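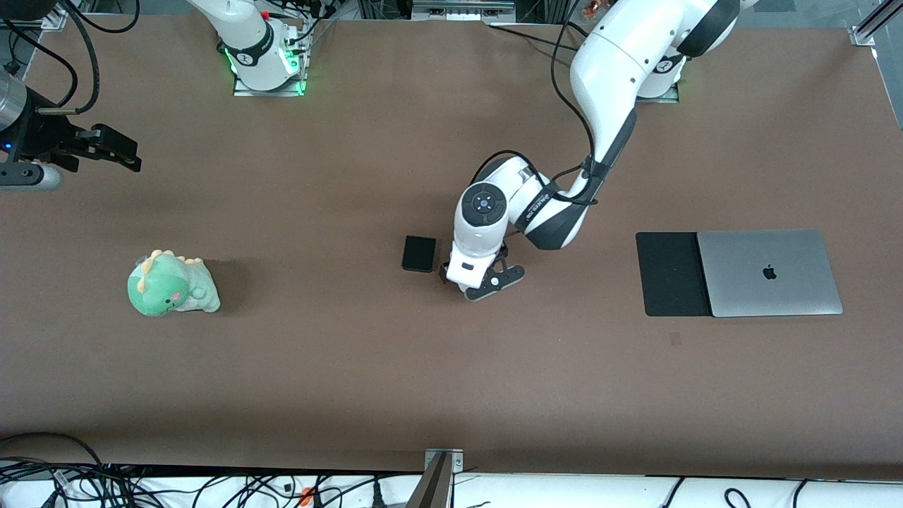
Small Boxes, Big Table: the Mimside sort-out

Posted October 14, 2025

Quick page, captions typed in a rush, will fix spelling later (maybe). These go with the drawer clear-out at Mimside. Little boxes, flat cases, tins, lids without boxes, boxes without lids. All the stuff that's been sliding around in the plan chest since we moved the room over from Drornau. Big brown table in the middle, everything goes across it at some point, gets a look, gets a label, goes back in a drawer or goes in the out crate.

Order is the order I uploaded them. Not the order it happened. Click for bigger if your connection likes you.

Drawer one, before
Exactly as it came out. Rubber bands gone to crumbs, a lot of packing paper doing nothing.

Drawer one, after
Same drawer, new liner. Liner is shelf paper, the plain kind. Cut it a half inch short on the left and decided to live with it.

Flat tin, blue
Hinge still good. Lid print mostly rubbed off, you can get the last few letters if you tilt it. Kept.

Flat tin, blue, inside
Smells of cough drops. Kept anyway.

Card box with the ribbon pull
The ribbon was tucked under the tray for who knows how long. Pulled it out flat, put a book on it overnight. Much better.

Briltance case, small
The one everyone asks about. Snap is stiff, don't force it, press the front edge and lift. Number 91 on the paper sticker underneath, so it belongs to the old list, not the new one.

Briltance case, medium
Same maker, different snap. This one you slide. Corner has a chip out of it, been there as long as we've had it.

Briltance cases side by side
For size. Medium is not much bigger than small, never understood that. Maybe there's a large out there which is also not much bigger.

Stack of lids
Spare lids. Nothing in the room fits them. I tried. Tied with string and put at the back of the bottom drawer in case.

Stack of lids, tied
Yes that's a bow. Quickest knot to undo.

Label sheet
Printed these the night before. Font came out smaller than on screen. Readable if you're standing over the drawer, hopeless from the door.

Old labels
Typewriter ones, off the first cabinet. Glue had let go on most of them. They're in an envelope with the list, please don't throw it out, it looks like trash but it isnt.

Matchbox drawers
Little glued block of matchboxes with paper fasteners for pulls. Holds screws, the tiny ones. Each drawer sticks a bit. Pencil lead on the runners helped.

Matchbox drawers, back
Someone papered the back with a calendar page from 1962. April, by the look of it. Lovely green printing. Left it alone.

Wooden box, sliding lid
Lid swells in wet weather. Fine today. Rubbed some candle wax down both grooves, goes like a dream now.

Wooden box, underneath
Pencil price, crossed out, second pencil price, lower. Came from the Zelenák sale with the rest of the tray lot.

Zelenák tray lot
What was in the tray when we got it, minus the thimble, which went to a better home. Three of these need cleaning and I've run out of cotton swabs.

Zelenák tray lot, sorted
Dark ones left, light ones right. Looks neat, means nothing, it'll be by size once the drawers are lined.

Felt pads
Cut from one sheet. Under anything with metal feet or rough bottoms. The table finish marks easily, you can feel the older scratches with a fingernail.

Felt pads, on
Stuck on. Trim the overhang with small scissors, not a blade. Ask me how I know. Don't.

Jewelry box, empty
Velvet worn through at the front where rings went. Thinking about replacing it, then thinking no.

Jewelry box, key
Key doesn't turn the lock. Does open the tea caddy, for some reason. Tied to the tea caddy now.

Tea caddy
Locked and unlocked a few times for the pleasure of it.

Tea caddy, lining
Foil's torn down one side. Smoothed it back with the bowl of a spoon. Won't stay but it photographs better.

Soap dish, with lid
Not a box. Has been in the box drawer for years. Stays.

The out crate
Going. Cracked plastic mostly, a couple of presentation cases with the insides missing. Take what you like before the weekend, it's under the coat hooks.

The out crate, an hour later
Lighter already! Good.

Card index drawer
Cards run up to 920 and then stop. There's a gap in the middle where a section got wet back in Drornau, those were copied out by hand on yellow card. Handwriting gets worse as it goes. Fair enough.

Card index, yellow section
Told you.

Measuring
Width, depth, height, always in that order, always with the lid on. If there's a knob or a catch sticking out, measure without and write "plus catch". Half the old cards don't say which.

Dark cases and dust
Every speck shows on a dark lid. Soft brush first, then a dry cloth, one direction. Do not use the spray. The spray leaves a bloom and then you're there all afternoon.

Brushes
The wide one is for wood. The makeup brush is for corners and hinges, best thing in the kit and cost nearly nothing.

Hinge drawer
Every loose hinge we own. Some have mates. Most don't. Sorted by pin length becuase sorting by color was silly.

Broken catch
Tongue's snapped off. Could be soldered, above my pay grade. Wrapped in tissue inside its own box so at least the pieces stay together.

Broken catch, close
A bit blurry, sorry, hands.

Drawer 11
The awkward one. Wide, shallow, catches on the left runner. Anything taller than a deck of cards jams it, so flat cases only from now on. There's a note taped inside the front.

Drawer 11, the note
"FLAT ONLY." In capitals. I meant it.

Drawer 11, filled
Flat only, as promised. Square ones along the front, long ones behind. A bit of room left over on the right for whatever comes next.

Pencil tin
Still has pencils. Sharpened them, put them back. One is a stub so short it needs a holder, the holder is in the hinge drawer for reasons lost to time.

Sewing box, trays up
Arms are stiff on one side so it opens crooked. Drop of oil each joint, wiped off after. Better, not perfect.

Sewing box, trays down
Closes flush now. Didn't before. Happy with that one.

Button box
Did not sort the buttons. Another day. Another year possibly.

Cigar box with the stamps
Stamps on the outside, i.e. stuck all over it. No two the same as far as I can tell. Varnished at some point, gone yellow, quite nice in low light.

Nest of boxes
Round ones, each inside the next. Smallest is missing, has always been missing. A dried bean lives in there as a stand-in.

Nest of boxes, lined up
The bean is at the end of the row.

Tissue
Acid free on the left roll, cheap on the right. Cheap one is for padding only, never wrap with it. Roll cores are marked A and C.

Wrapping a flat case
Corner in, sides over, tuck, don't tape. If it won't stay tucked the sheet's too small.

Table notes
Wipe down with a barely damp cloth, then dry. Nothing hot on it. Nothing with a raw metal bottom. Lift things, don't drag them, even the light ones. And put things down flat, if a case goes down on its corner you get a dent in the case AND a dent in the table.

Cabinet, done
All drawers in, all labels on, one label upside down. Seen it. Fixing it next time.

Cabinet key
On the hook by the light switch, red tag.

Still to do: buttons, the lid stack (again), a proper cleaning for the tray lot, a new runner for the shallow drawer if I can find one the right length. If you've got a Briltance large in a closet somewhere, please get in touch, would love to see one even if it's not for sale. More pictures when the second cabinet's open.

Back to galleries
Mimside home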